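Cleaning a Ribbed Stainless Steel Tray Without Scratching It

Grenotar Workshop Notes: Benches and Surfaces
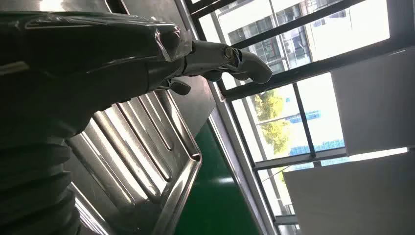

Ribbed steel trays collect dirt in the channels between the ribs, and most people wipe straight over the top and leave it there. The job takes a few extra minutes if you do it properly.

What you need

Dish soap
Warm water
4 soft cloths
A soft nylon brush, narrow enough to fit between the ribs
White vinegar for water spots

Don't use steel wool, scouring powder or anything with chlorine bleach in it. Bleach can pit stainless steel.

Steps

1. Clear everything off the tray. Small screws and washers like to sit in the corners, so check there before you add water.

2. Brush out loose grit while the tray is dry. Work along the ribs toward one end and pick up what collects with a damp cloth. Grit left on the metal will scratch as soon as you start rubbing.

3. Mix a squirt of dish soap into a bowl of warm water. Dip the brush and run it down each channel, always in the same direction as the ribs.

4. Wash the tops of the ribs and the raised rim with a soapy cloth. Go over the outside of the rim too, where fingerprints build up.

5. Wipe with clean water. It usually takes two passes to get all the soap out of the channels.

6. Dry right away with a fresh cloth. Fold the edge of it over a fingertip to reach the bottom of each channel.

Water spots

Dampen a cloth with vinegar, lay it on the spots for two minutes, then wipe with plain water and dry. If the spots come back every time, your water is hard. Use distilled water for step 5.

Sticky residue

Tape glue and label glue come off with rubbing alcohol on a cloth. Open a window first and keep it away from painted surfaces nearby, including a painted floor. Wash the tray again afterward.

Before you put it back

Wipe the surface the tray sits on and let it dry. Water trapped underneath leaves marks on both.

Next page: Washing a Painted Shop Floor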